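Bin Packers and Sorters, Part-Time and Full-Time
Clorneck Household Supply, Durport location
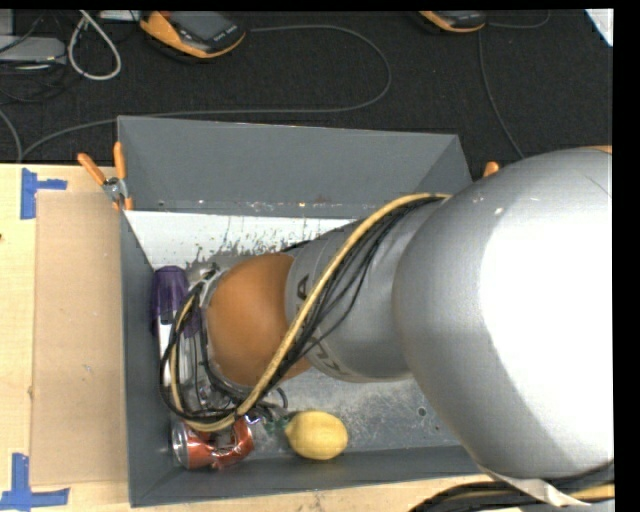
Gray bin on a wooden tabletop, with fruit inside. Durport packing room.

Posted June 17, 2018
Job number: 266
Department: Packing and Sorting
Reports to: Shift lead, packing room
Openings: More than one, day and evening shifts

About the job

Clorneck packs mixed household and grocery orders for small stores, offices and school kitchens in Durport and Langat. Orders come to the packing room on a printed sheet. The packer pulls the items, places them in a bin, checks them against the sheet and passes the bin to the checking table. Sorters do the same work in the other direction with returned and leftover goods.

An order may be only a few items or it may fill several bins. Fruit often goes in the same bin as other goods, so packers need to know what can sit next to what. We train for this. You do not need to have worked in a warehouse before.

What you will do

Read order sheets and pull the right items and quantities.
Pack bins so that heavier items do not rest on fruit or soft packages.
Look over fruit for bruises, splits and soft spots, and set aside anything that should not go out.
Sort returned items by type and put them back in the correct place.
Wipe out bins between orders. The bins get a lot of use and most have scuffs and scratches. Scuffed is fine, cracked is not. Tag cracked bins and leave them by the supply door.
Keep tabletops clear of labels, tape and torn packaging.
Write down shortages on the order sheet before the bin moves on. Do not substitute an item without asking the shift lead.
Help with the stock count in October.

The packing room handles up to 1,000 bins in a busy week. Accuracy is checked at the second table, and new packers work next to an experienced packer until their error rate is low enough to work alone.

What we are looking for

Able to stand for most of a shift, with breaks.
Able to lift 40 pounds to table height without help. Carts are available for moving stacked bins.
Able to read order sheets and item labels in English.
Comfortable handling food. Gloves are provided.
On time. Late starts hold up the whole table.
At least 18 years old by the first day of work.

Helpful, not required

Experience in a grocery store, produce department, stock room or commercial kitchen.
Experience with the Fara order system. Sheets are printed from Fara, and shift leads use it to look up missing items.
Current food handler card. If you do not have one, we pay for the class after you are hired.

Hours

Day shift runs from 7:00 a.m. to 3:30 p.m. with a half-hour unpaid lunch. Evening shift is shorter, 4:00 p.m. to 9:00 p.m. Part-time packers choose either shift and are scheduled at least three shifts a week. Saturday work is shared among full-time packers. The packing room is closed on Sundays.

Pay and benefits

Pay is hourly and depends on shift and experience. The current rate sheet is posted at the front office, and we will go over it with you before the interview starts. Evening shift is paid at a higher rate. Full-time employees can join the health plan after 60 days. All employees get a discount on Clorneck orders and may buy set-aside produce at a reduced price at the end of the shift.

Clothing

Closed shoes with a non-slip sole. No loose sleeves, dangling jewelry or open-toed shoes in the packing room. Long hair must be tied back. Aprons are supplied and washed by us.

How to apply

Pick up an application at the front office, 94 Langat Road, Durport, weekdays between 8:00 a.m. and 4:00 p.m. Use the side entrance. Write the job number at the top of the form and mark which shift you want. A résumé is welcome but you can apply without one.

Interviews take half an hour and include a short packing exercise with one order sheet and one bin. You will be asked to pack the order, check it and explain where you put the fruit. Bring a photo ID.

We contact applicants by phone, so please give a number where you can be reached during the day. Applications stay on file for six months. If you applied last year, please fill out a new form.

Clorneck is an equal opportunity employer.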